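Brakden Allotments and Gardens Board > General Chat > Moving house with a shed full of stuff

sprout_and_about
Posted 19:42

We're moving in April and I've had three quotes from removal firms. All of them went pale at the shed. One man opened the door, looked in, shut it again and asked if we'd thought about a skip. Has anyone here moved a proper working shed and lived to tell the tale? I've got six years of pots, a bench, two mowers (one dead, one resting) and a great deal of wood I am definitely going to use.

mrs_compost
Posted 19:58

You are not going to use the wood.

sprout_and_about
Posted 20:01

I might.

oldgravelpath
Posted 20:15

We used Lodon when we came over from the coast. They were fine about the shed but wouldn't take anything with petrol in it, so drain the mowers first. They also wouldn't take open bags of compost, which seems fair when you picture the sofa next to it. I did the pots myself in the back of the car, and that took six trips. My wife says it was more and that I've blanked some of them out.

tenpenceworth
Posted 20:33

Counter view: don't move any of it. Sell the lot, give away what won't sell, and start again at the other end. I spent a good 2,000 moving house and I'd say a fair slice of it went on shifting things I threw out that same summer. There was a box marked MISC METAL. I paid a grown man to carry it up a flight of steps.

mrs_compost
Posted 20:40

What was in it?

tenpenceworth
Posted 20:44

Hinges, mostly. And another, smaller box marked METAL.

wheelbarrowdays
Posted 21:07

Disagree with tenpenceworth, with respect. Have you priced a decent bench lately? Or a spade that doesn't bend when it meets a stone? Half of what's in my shed couldn't be bought again for love nor money. My fork came from my grandfather. You don't stick that on a free-to-collect page so some lad can turn up late and ask if it comes with a charger.

tenpenceworth
Posted 21:15

Keep the fork, obviously. I'm not a monster. I'm talking about the eleven rusty ones standing behind it.

wheelbarrowdays
Posted 21:17

Those are spares.

oldgravelpath
Posted 21:26

On boxes - get the small ones. Everyone buys big boxes, fills them with tools, and then finds out they can't be lifted by anything short of a crane. Primine do a stout double-walled one that I'd buy again. Their tape is rubbish though, it lets go if the weather so much as turns grey.

nettle_soup
Posted 21:50

Long-time reader, have moved five times, mostly against my will. What worked for me was sorting by weight and forgetting about what belongs with what. Everyone wants to pack "the pruning things" or "the watering things" together because it feels tidy. Then you've got one box that's all secateurs and weighs as much as a pony, and one with a single hose fitting rolling about in it. Heavy and flat at the bottom, light and awkward on top, and write on the side what's in it and which end is up. Anything long and solid wants to lie down in something open, where you can see it and get both hands to it.
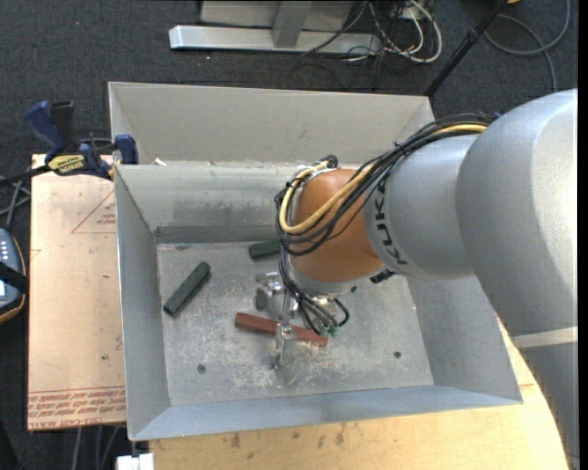 Also, never let the movers have the kettle. I know it isn't shed related, but I feel strongly about it. The kettle, the mugs and the teabags travel with you, on somebody's lap if need be.

mrs_compost
Posted 21:58

Seconded on the kettle. Ours went in the van and the van went to the wrong village.

tenpenceworth
Posted 22:04

Sorting by weight sounds all very well until you want one trowel and have to go through the whole lot to find it. I'd rather have the pony.

nettle_soup
Posted 22:09

You carry the pony then.

sprout_and_about
Posted 22:21

This is all very useful and slightly upsetting. I rang Sukprasert on the way home and they'll do the shed as a separate job if I have it boxed and the mowers drained. So that's small boxes, someone else's tape, kettle on my lap. I have agreed to let some of the wood go.

mrs_compost
Posted 22:23

How much of it?

sprout_and_about
Posted 22:31

A plank.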